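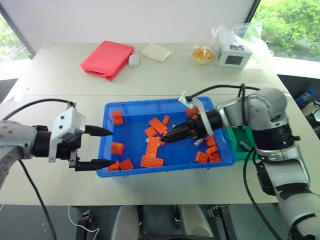

Recolha de demonstrações: ponto de situação de outubro

O Laboratório de Manipulação de Relham concluiu a primeira fase de recolha de demonstrações para o projeto Dosano, dedicado à aprendizagem de tarefas de manipulação com dois braços. O conjunto reúne, nesta data, 3000 episódios validados, todos obtidos por teleoperação e registados com a respetiva instrução em linguagem natural.

A tarefa em curso é a triagem de peças de construção. As peças cor de laranja encontram-se espalhadas numa caixa azul, colocada entre os dois braços, e ao lado desta há uma caixa verde mais pequena. O operador conduz ambos os braços a partir do posto de comando, escolhe uma peça, transfere-a e regressa à posição de espera antes de iniciar o movimento seguinte. Cada episódio corresponde a uma única transferência, o que facilita a segmentação posterior e a rejeição de tentativas incompletas.

As peças pequenas continuam a ser as mais exigentes. Quando ficam encostadas à parede da caixa, ou parcialmente cobertas por outras, obrigam a uma aproximação inclinada que os operadores menos experientes tendem a evitar. Para corrigir este desequilíbrio, o protocolo passou a prever a redistribuição manual das peças a cada 8 episódios, com indicação expressa de que algumas devem ficar junto aos cantos. São igualmente aceites episódios em que o operador falha a primeira preensão e recupera, desde que a recuperação fique registada sem interrupção.

Mantém-se a orientação de conservar objetos do quotidiano sobre a mesa durante as sessões, atrás da área de trabalho: um pano dobrado, um pão embalado, sacos de plástico transparente. A sua disposição deve ser alterada no início de cada turno. Pede-se também que as janelas não sejam tapadas, para que o conjunto inclua variações de luz natural ao longo do dia.

A anotação está a cargo da equipa de Ferrand, que revê os episódios em duas passagens. Na primeira verifica-se a integridade dos registos e a sincronização entre as câmaras e as posições das articulações; na segunda confirma-se que a instrução escrita corresponde ao movimento executado. Os episódios com divergências são devolvidos ao laboratório no prazo de sete dias e não entram na contagem enquanto não forem regularizados.

A segunda fase terá início após a manutenção dos braços e incluirá uma estação adicional em Bromwood, com a mesma configuração de mesa. Os operadores que pretendam participar deverão frequentar a sessão de formação de terça-feira, às 14h30, na sala de teleoperação – a inscrição faz-se junto do secretariado do laboratório. A versão revista do protocolo está disponível na área interna do projeto e substitui todas as anteriores.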